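Hanging utensil stand: whisk throws it off balance
Reading time: 2 min

Kjell Hägglund
I have a Kasska utensil stand: round base, single pole, hooks spread out at the top. With a whisk on one side it leans, and it creeps when I take the whisk off. It stands on a white sheet with a gray grid, clipped down at the sides. Is the sheet the problem, or the load?
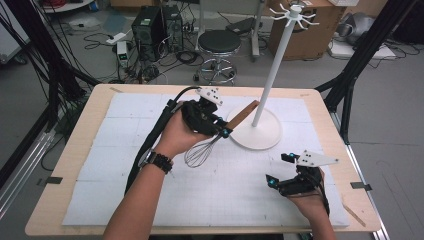
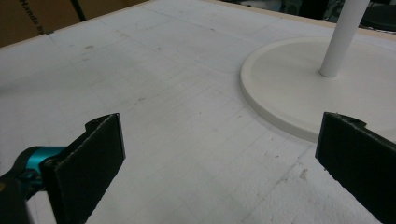 Randi Hedlund
Kitchen fittings editor, Dateo

Mostly the load. All the weight hangs outside the pole, so a single heavy tool tips the base toward its own side. Hang the whisk opposite something of similar weight. Check also that the pole is screwed fully into the base; two turns short is enough to cause a lean.

The sheet matters less, but wipe it. Specks under the base reduce its grip. Use the grid to mark where the base belongs.

Esben Ingvarsson
Put rubber feet on it. Fixed mine.

Vilgot Hellström
Lift the loop clear of the hook before pulling sideways. The pole is a long lever.

Comments

Holger Sandberg: Feet helped with the creep. Still leans.

Kjell Hägglund: Pole was loose. Tightened, whisk moved to the far side. Will check again in September.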